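Minutes – hanging task group, October meeting

Upstairs meeting room, started 2:10 pm

Taken by me, Marichka, as I lost the draw. Nataša Dimitriou in the chair. Five others in the room and two on the line, one of whom dropped out before item 3 and came back for the argument in item 5. Apologies from the Bunder side of the project, who are all at their own review this week.

1. Last month's minutes

Accepted with one fix. I had written that the Kravets planner was "finished". It is not finished. It runs. Nataša asked me to put down the difference, so there it is.

The old action on relabelling the storage drive got carried over again. I've taken my name off it and put it on the whole group, which I know is a coward's way of doing it.

2. Where the data collection is up to

We spent most of the first half hour on this. The hand-held gripper set has now given us 1723 demonstrations of getting a strip of cloth onto a rack arm, all done by people, with the camera riding along on the tool. Of those, 817 went through the labelling pass and are ready for training. The rest are waiting on the new rules for what counts as a clean release, and that's my job, so I copped a bit of gentle grief over it.

For anyone reading who missed the September session: the question we're asking is whether a policy trained only on what the wrist camera sees can hang limp things on thin things. Shirts on hangers have been done plenty. We picked the spinner rack because the arms poke out in every direction, and the fabric gets in the way of your own view while you're trying to line it up. I still think that second bit is the interesting bit, and I said so again at more length than the agenda allowed.

I put one view from the tool up on the screen so we could all argue about the same thing.

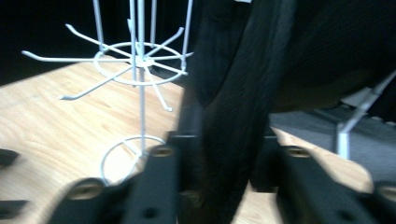 Photo: Marichka Sydorenko / hand-held gripper camera

What I wanted the group to look at was the arm on the right of the rack, the one reaching toward the cloth. The tip ends just short of the edge of the fabric. A person holding the tool reads that gap without thinking about it, but from one camera it's a white rod a few pixels thick next to a dark drape with some blur on it, and our depth estimate makes a hash of it. Nataša pointed out that the other arms aren't much better. The ones at the back partly blend into the dark background, and the small upturned tips are the part we most need and the part we see worst.

Somebody on the line asked whether we should just paint the rack orange. It got a laugh, but then we talked about it properly for ten minutes. Case for: we'd find out quickly whether seeing the rods is the whole problem. Case against: we'd have a policy for orange racks. Agreed to do it as a side test on one rack only and keep it well away from the main set.

There was also a question about the bright tabletop. It's nearly washed out in the lower left of that view, and the background past the far edge of the table is black, so the exposure is being pulled two ways at once. I'd been treating that as a nuisance. Nataša would like it kept as it is for at least half the sessions, as real shops and laundries aren't lit for our convenience either. Fair enough. We'll log the exposure setting for every run from now on.

3. The two training recipes

This was the item people had come for. Quick recap in my own words, corrections welcome.

Recipe one, which we call Under, treats the job as a single motion. The policy gets the last few camera views and predicts where the tool goes next, all the way from approach to letting go. Recipe two, Oline, splits the job. It first picks which arm to aim for, then holds that choice while it moves in.

The result from the latest round: over 57 trials each on the same robot with the same rack, Oline got the cloth onto an arm more often than Under did, and nearly all of its advantage came from not changing its mind. Under drifts between arms when two of them look equally close. You can watch it happen in the playback – it heads for one, wavers, and ends up poking the cloth neatly into the space between both of them. It's a bit painful to watch, and I've grown fond of it.

I was asked for the exact rates and declined to have them in the minutes until the second scorer has been through the videos. We had a few where the cloth stayed on by one corner and I'm not happy being the only person who calls those.

Worth writing down that Under was smoother. When it did commit, the release was gentler and the rack hardly turned. Oline tends to arrive a bit hard and give the whole thing a nudge. One of the team thinks that's the fixed target doing it, as the arm has moved by the time the cloth gets there. I think it's just that we trained the second stage on too little. We could both be right, and we've got a way of telling us apart now (see actions).

4. What counts as a success

Oh boy. We've had this one on the agenda since winter.

Current rule: the cloth is over an arm, the gripper is clear, and nothing slides off in the ten seconds after. Problem one is the corner hang I mentioned. Problem two is the wrong arm: Oline says which arm it's after, so we can mark it wrong when it lands on the neighbour, but Under never tells us, so it can't miss. That makes the comparison lopsided in a way that took us far too long to notice.

We settled on two scores. First score is any arm at all, and both recipes get it. Second score is the arm named, and only Oline gets it, reported in its own column with a note. Nataša was firm that they're never to be added together or averaged by anybody, in any slide, for any reason. Recorded at her request.

For corner hangs, we'll go by how much of the width is resting on the arm. Less than a third and it's a fail. I'd have gone for half, I was outvoted, and I've made my peace with it.

5. Is it cheating to slow down?

A livelier item than I expected. In the demonstrations, people slow right down for the last little bit before the rack. Some of us trimmed those slow parts out early on to get shorter clips for training. The dropped-out caller (back by now, and on a much better line) had retrained Under with the slow parts left in, and it wavered less.

So there's a real chance that part of what we've been crediting to Oline's two-stage design is down to our own trimming. I felt a bit sick for a minute, to be truthful. Nataša was a lot calmer about it than me and said that finding it before the write-up was the whole point of having these meetings.

Decision: both recipes get retrained on the untrimmed clips, with the same 817 demonstrations and no extras, and the 57 trials get run again for each. No results go to the Bunder people until that's done. I'll send them a note to say there'll be a delay and why.

There was some talk of whether to keep the trimmed versions at all. We're keeping them. If trimming hurts one recipe and doesn't hurt the other, that's a result too, and it'd be useful to other groups collecting with hand-held tools.

6. Fabric

Short one. So far nearly everything has been dark ribbed cloth, and the policies have got used to it. We want at least two more kinds before the write-up: something light in colour and something slippery. I offered a satin pillowcase of my own and was told to please bring in something we don't mind losing.

The ribbing itself might be helping, by the way. The faint streaks give the tracker something to hold on to as the cloth moves. With a plain sheet we may find it loses the plot completely. Nothing to decide yet, but keep it in the back of your mind when the new cloth arrives.

7. Any other business

The spare set of gripper fingers has been borrowed and is somewhere in the building. If you have it, put it back on the shelf and we won't ask.

The booking page for the bench is showing the wrong centre, so if you search and get an empty calendar, scroll down to the second listing.

Someone asked if we could start these meetings later. We can't, the room goes to another group at four.

Actions

Marichka – finish the clean release rules and get them round the group before any more labelling is done.

Marichka – note to Bunder about the delay.

Nataša – find a second scorer for the videos and get the corner hangs done first.

Nataša – write up the two-score rule so it can be pasted straight into the paper.

Training team – retrain Under and Oline on untrimmed clips. Keep the old weights.

Training team – run Oline with the rack clamped so it can't turn, then again with it free. If the hard arrivals go away when it's clamped, I owe someone a coffee.

Kravets lead – add exposure to the run log.

Everybody – the storage drive labels. Please. It's a half-hour job if we all do a shelf.

Finished at 3:50 pm. Next meeting same room, and I'm told it's someone else's turn to take the minutes.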